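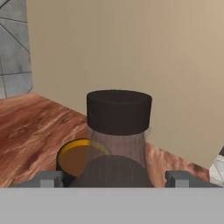 Research > Papers > Simulated Manipulation > Section 4

4. Setup and upkeep of the simulated cell

4.1 Camera placement and gripper model

The Saltley cell is a simulated single-arm station built to test how well a policy trained on kitchen tasks holds up when small parts of the setup drift. We kept one cell fixed for the whole study and treated it the way a lab would treat a physical one, with a log, a check routine and a short list of known faults. The view used for the check is shown in Figure 1. Both fingers stand in the lower part of the image, one to the left of the short round container and one to the right of the jar, and the body of the gripper runs across the bottom edge. We use the gap between the fingers as the first reference. If either finger leaves the view while the gripper is open, the camera mount has moved relative to the wrist and the run is stopped.

Figure 1. Check view for the Saltley cell, with a lidded jar between the gripper fingers and a round container to its left.

The gripper is rendered in flat gray with no texture. An earlier version used a brushed metal material, but its highlights changed with every wrist rotation and made the edge check unreliable. Collision shapes for the fingers are plain boxes, slightly smaller than the visible mesh. This leaves a thin margin in which a finger can look as if it touches an object before the simulator reports contact. We measured the margin once, wrote it into the configuration file and did not tune it again.

4.2 Transparent objects

Most of the maintenance time went into the jar. Its wall is semi-transparent, so objects behind it stay partly visible, and the segmentation module, Fakgate, often gave those pixels to the wrong object. The rim of the neighboring container was the usual victim: the part seen through the jar wall was dropped from its mask, and the estimated center shifted away from the jar. Two changes helped. First, the renderer was set to write two depth values for each pixel on a transparent surface, one for the front wall and one for whatever lies behind. Second, the jar's pose is now taken from the lid alone. The lid is opaque and matte, and its flat top gives a stable plane fit even when something stands in front of the jar body.

The second change has a cost. When the lid is removed during a task, the pose estimate falls back to the jar wall and becomes noisy for several frames. We hold the last good estimate until the lid is again at rest – on the jar or on the countertop – and flag the frames in between. Flagged frames are kept in the logs but left out of the error figures in Section 5.

4.3 Check routine

The cell is checked after every 2,000 episodes and after any change to the assets or the physics settings. The arm is sent to a stored pose, the check view is rendered, and the result is compared with the reference image. The arm then makes 10 slow open-and-close cycles with nothing between the fingers, and the commanded and reported widths are compared. A mismatch in the last cycles only has always pointed to drift in the joint controller, which is cleared by reloading the cell from its saved state.

In total 1,433 faults were logged. Many were repeats of the same few causes, mainly lost contact at the finger pads and objects that sank slightly into the countertop after a reset. The sinking fault was traced to the order in which the scene was loaded: objects were placed before the countertop had its final height. Loading the fixed furniture first removed it. Lost contact was reduced by raising the pad friction and halving the time step while the gripper is closing. The smaller step slows each episode, so it is switched off again once the grasp has settled.

Some 42 faults could not be reproduced from the saved state and random seed. Iona Tosh reviewed these by hand and found no shared cause. They are listed in Appendix B under the cell name, with the controller log for each – readers who wish to rerun them will need the same physics settings as in Table 2.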